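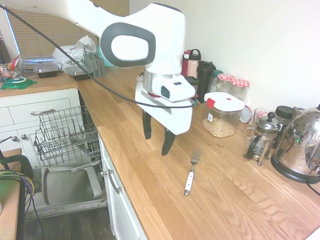 Merrin Tolhurst
Kitchen Safety Representative, Bamora (ground floor)

Shared Kitchen Inspection: Checklist and Comments
Round: September
Started: 1145
Register no.: 461
Ratings used: OK / Attend to / Fail / Not checked

Previous rounds on this kitchen were returned as a column of ticks with no comments at all. I was asked to put comments this time. I have put comments.

SECTION A. BENCHTOP

A1. Working surface sound, no splits or raised joins
OK. The butcher block is in decent shape. I ran a dry cloth along the joins and it snagged once, near the corner where the bench turns toward the window. A light sand and a coat of oil would fix it. The oil has been in the cupboard under the sink since before I took this job on and has never been opened, so it should be nice and fresh.

A2. Surface clear enough to prepare food on
OK, with a sigh. The middle of the bench is usable. Everything else has migrated to the wall, where it stands in a row like people at a school dance. The lineup includes water bottles, a pitcher, protein powder and a fair quantity of jars. If you want to wipe along the wall, allow an afternoon.

A3. Cutlery stored in drawer or basket when not in use
Attend to. One fork, white handle, lying on the bench by itself. The utensil basket is on the same bench, around the corner. I have walked it. It's not far.

A4. Knives stored safely
OK. All in the drawer, all in the sleeve. Credit where due.

A5. Loose lids, bags and wrappers put away
Attend to. A green lid was lying flat over on the window side, a snack packet was beside it, and a red-and-white checked lid was leaning on a glass mug with no jar to its name. There's also a white plastic bag that appears on every walk-through I do. I've stopped looking inside. Whoever it belongs to has until the next round, then it goes in the bin with full honours.

SECTION B. ELECTRICAL

B1. Kettle base stable and standing on a flat surface
OK. Stainless kettle, black base, sits square, doesn't rock when pushed.

B2. Cords clear of the bench edge and the sink
Attend to. The kettle cord trails off to the side when it could be wound up under the base. There is a groove under there made for this. Please shorten it so that a sleeve or a tea towel can't hook it, and keep it on the wall side of the bench.

B3. Test tags current
OK for the kettle and the fridge. The toaster's tag has faded to the point where it could say anything, and a tag that could say anything counts as no tag. Colteck are back in spring and the toaster stays in the cupboard until they've seen it. I have been told this is an overreaction. The grill in the oven makes perfectly good toast.

B4. Power boards
Not permitted on the bench, as per the sheet on the pantry door. Please don't plug a power board into another power board and tell me it's one long one.

B5. Safety switch tested
OK. Tripped on the button, reset first go. The oven clock has been wrong ever since and I accept responsibility.

SECTION C. FOOD STORAGE AND ALLERGENS

C1. Allergens in sealed containers
OK. The peanuts are in a clear tub with a white lid and a red latch, and that's how I'd like to see all of them. A snap-down lid can be checked from across the room, while a screw lid can be sitting on top looking innocent.

C2. Allergen containers labelled
Attend to. There's a small white label on the peanut tub. Small is the trouble. Our rule is that the word must be readable at arm's length by somebody who has left their glasses at their desk. Big letters, thick marker, front and lid. There's a roll of Dorkier labels in the top drawer and it is a big roll, so no need to economise.

C3. Dry goods dated
Fail. I turned over every jar and tub I could reach and hardly any carried a date. The ones with gingham lids look like they've come from a country fete and may well have done, but they need a date like everything else. Date opened is enough. Month and year is enough. A smiley face, which I did find on one thing in the pantry, isn't a date.

C4. Glass kept back from the front edge
OK. The glass is mostly up the back of the bench. The drinking glass beside the little clear bowl could find its way to the cupboard, where it has family.

C5. Drink bottles
Attend to. Red one, pink one with the loop, dark one. I have no safety objection to a drink bottle. I object to not knowing how long the contents have been in there. Take them home now and then, let them see the world.

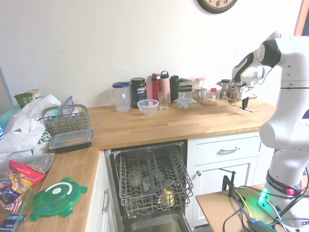
C6. Fridge temperature
OK. Four degrees on the shelf thermometer, a bit warmer in the door, as you'd expect. Milk goes on the shelf, please. The door is for mustard, of which we own enough to see out a siege.

C7. Pest signs
OK. Nothing behind the bins, nothing in the pantry, nothing under the sink apart from the oil mentioned at A1. The bait station was checked and has had no visitors.

SECTION D. FIRE

D1. Extinguisher present, in date, gauge in the green
OK. It's the Hubmann unit by the hall door. Pin in, seal unbroken. Someone had hung an apron on it, and I have rehung the apron on the apron hook, directly next to it.

D2. Fire blanket reachable without leaning over the cooktop
OK. Moved since last round, at my request and after only 20 emails.

D3. Blinds, curtains and paper clear of heat sources
OK at the window. The beige blind hangs behind the bench and nothing hot lives there. Keep it so. The toaster, when it has its tag back, isn't to be set up at the window end for the view.

D4. Exit path
OK. Door opens fully, nothing stored behind it.

SECTION E. FLOOR, CUPBOARDS AND DISHWASHER

E1. Floor even and free of trip hazards
OK for the floor itself. See E3.

E2. Cupboard doors and drawers close properly, handles tight
Attend to. A couple of the round knobs turn in the hand. A screwdriver and a minute each would do it. The bar handles are fine. I can't tell you why we have both bars and knobs. The kitchen came that way.

E3. Dishwasher door closed when not being loaded or unloaded
Attend to. Door lowered and the top rack pulled right out with nothing in it. A lowered door sits at shin height, and shins don't have eyes. If you're loading it, load it. If you've been called away, push the rack in and lift the door, then go.

E4. Spray arms turn freely
OK. Lower arm spins with a finger. If the glasses come out gritty, the cause is more likely the filter, and the filter is more likely the rice.

E5. Filter cleaned
Fail. I'm not going to describe it. It lifts out with a quarter turn, goes under a hot tap and gets a scrub with the old toothbrush, which is marked so that no tragedy occurs. It's on the roster monthly, and the roster box for this month is blank, as is the one before it.

E6. Bread box
OK inside, wiped and dry when I opened it, no crumbs to speak of. On top, less so. It's turquoise, it's cheerful, and its lid is being used as a shelf for small tubs. Anyone who opens it without looking will be wearing them.

E7. Bin and recycling
OK. Lids close. One coffee pod in the paper bin, which I have forgiven.

SECTION F. HOT DRINKS

F1. French press glass free of chips or cracks
OK. Checked by hand with the light behind it, no chips. The frame is tight and the knob is on properly. Plunge slowly. If it fights back, lift a little and go again, and don't lean your weight on it, as this is how glass and scalding coffee come to be in the same sentence as my incident book.

F2. Mugs suitable for hot liquid
OK. The clear glass mug carries the right mark underneath. The drinking glass doesn't, so no tea in that one, please, however nice it looks.

F3. Kettle descaled
Attend to. Some scale on the bottom. Citric acid is on the pantry shelf in the bag marked CITRIC ACID NOT SUGAR, a label with a history.

ACTIONS

Wind up the kettle cord. Whoever reads this first.
Relabel the peanuts in large letters. Me, if I have to.
Date all jars and tubs. Owners of jars and tubs.
Tighten knobs. Me.
Clean dishwasher filter. Roster. Please look at the roster.
Claim the white bag.
Clear the top of the bread box.
Retest toaster. Colteck.

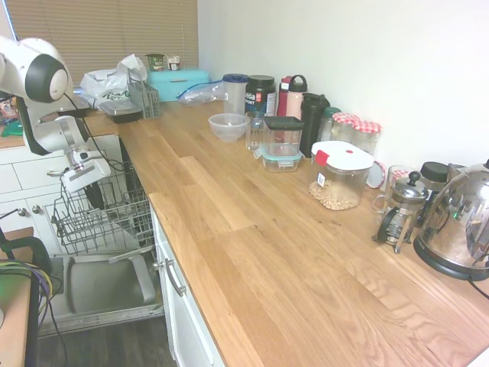
Can I keep peanuts in the shared kitchen at all, or should they be somewhere else?

They can stay as long as the tub latches shut, is labelled in large letters and goes back against the wall after use. Scoop them out with a clean spoon, wipe the bench where you were standing, and wash your hands before touching the kettle or the fridge door. If someone with a peanut allergy joins the floor, the rule changes that same day and the tub goes home with you.

Overall rating for this round: Attend to. Two fails (C3, E5), both fixable with a marker and a toothbrush. Please don't mix up which is for which.

Copy on the pantry door, copy in the register. Corrections may be written in the margin of the pantry copy, in pen, legibly. Last round's margin had a drawing of me on it. The hat was accurate.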